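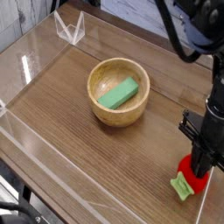 Kapitel 4
Greifen und Ablegen: Ein Besuch am Tag der offenen Tür

Bevor wir in diesem Kapitel zum ersten Mal rechnen, nehme ich euch mit nach Stirnton. Dort hat im Juni 2023 die Firma Durovus ihre Werkhalle für Besucher geöffnet, und ich war mit meinem Kurs da (an einem Sonntag, was mir einige bis heute nachtragen!). Eigentlich wollte ich nur ein paar Notizen für die Vorlesung machen, und dann habe ich fast den ganzen Nachmittag vor einem einzigen Tisch gestanden.

Den großen Andrang gab es natürlich woanders. Vorne in der Halle lief eine Palettieranlage, laut und schnell, mit Absperrband und Kinderscharen davor. Wir sind nach hinten durchgegangen, zu den Vorführtischen, wo Zawadi Ndung'u ihr Projekt Adura zeigte. Ein schwarzer Roboterarm, eine runde Holzschale, ein mintgrüner Klotz und ein rotes, rundes Ding mit einem hellgrünen Teil daran. Mehr war für die Aufgabe nicht vorgesehen, und ich gebe zu, dass ich zuerst dachte: Na gut, das haben wir in fünf Minuten gesehen.

Falsch gedacht. Frau Ndung'u stellte uns gleich eine Frage, die ich seitdem in jedem Semester weitergebe: »Wo würden Sie anfassen?« Jemand aus dem Kurs sagte sofort, in der Mitte natürlich. In der Mitte wovon? Vom Klotz oder von dem, was man davon noch erreicht, ohne an die Schalenwand zu stoßen? Und schon waren wir mitten im Stoff dieses Kapitels, obwohl noch kein einziges Koordinatensystem an der Tafel stand.

Macht den Versuch ruhig zu Hause nach, mit einer Müslischale und irgendeinem länglichen Klotz. Legt ihn schräg hinein und nehmt ihn mit Daumen und Zeigefinger heraus, aber so, dass die Finger die Schale nicht berühren. Es geht, klar, nur dreht ihr dabei das Handgelenk, ohne es zu merken. Genau diese Drehung muss man einem Arm erst vorgeben, und zwar als Zahl. Dafür brauchen wir später die Orientierung des Greifers, und die bekommt in Abschnitt 4.2 ihren eigenen Platz.

Beim roten Teil liegt die Schwierigkeit wieder anders. Ein Quader bietet zwei parallele Flächen an, an denen sich die Finger anlegen können, während eine Rundung nur kleine Berührstellen hergibt. Greift man zu weit oben, rutscht das Ding nach unten weg. Greift man zu tief, kommen die Fingerspitzen dem Tisch zu nahe. Wir haben am Vorführtisch lange darüber gestritten, welche Höhe die beste wäre, und Abrehet Chala, die bei Durovus die Greifer betreut, hat uns eine ganze Weile streiten lassen, bevor sie etwas dazu sagte. Ihr Rat: erst über die Kontaktpunkte reden, dann über die Kraft. Meine Studierenden wollten es selbstverständlich andersherum, weil »fester zudrücken« immer nach einer Lösung klingt.
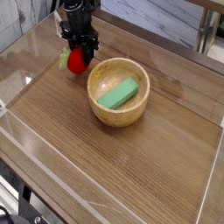
Warum nimmt man für eine solche Vorführung so einfache Gegenstände?
Weil man an ihnen einzelne Schwierigkeiten getrennt untersuchen kann. Ein Quader wirft vor allem die Frage nach der Ausrichtung auf, ein runder Körper die Frage nach den Kontaktpunkten, und eine Schale schränkt den Raum für die Finger ein. Bei einem Gegenstand aus dem Alltag kommt oft alles zugleich vor, und dann weiß man nach einem Fehlgriff nicht, woran es lag.

Für die Übungen habe ich mir von Frau Chala das Protokollheft zeigen lassen, in dem ihre Gruppe die Griffe einer früheren Versuchsreihe festhält. 237 Versuche standen darin, 196 davon waren als gelungen abgehakt. Was »gelungen« heißt, musste ich allerdings erst erfragen! In ihrer Gruppe gilt ein Griff nur dann, wenn das Teil gehalten, bewegt und am vorgesehenen Platz abgelegt wurde. Andere zählen schon das bloße Anheben. Merkt euch das bitte für Aufgabe 9 am Kapitelende, dort rechnet ihr mit genau diesen Zahlen und werdet sehen, wie viel an der Definition hängt.

Noch ein Wort zur Software. Die Bewegungen wurden bei Adura mit einem Programm namens Skála geplant, das wir hier nicht benutzen. Ihr braucht für das Kapitel Papier, Geodreieck und etwas Geduld mit Vektoren, und wer Kapitel 3 übersprungen hat (ich kenne euch doch), liest dort wenigstens die Seiten über Drehungen in der Ebene nach.

Wir beginnen in Abschnitt 4.1 mit der Lage eines Gegenstands auf dem Tisch, beschrieben durch zwei Koordinaten und einen Winkel. Die Höhe kommt danach dazu. Legt euch die Müslischale am besten gleich neben das Buch, in der ersten Aufgabe wird sie wieder gebraucht.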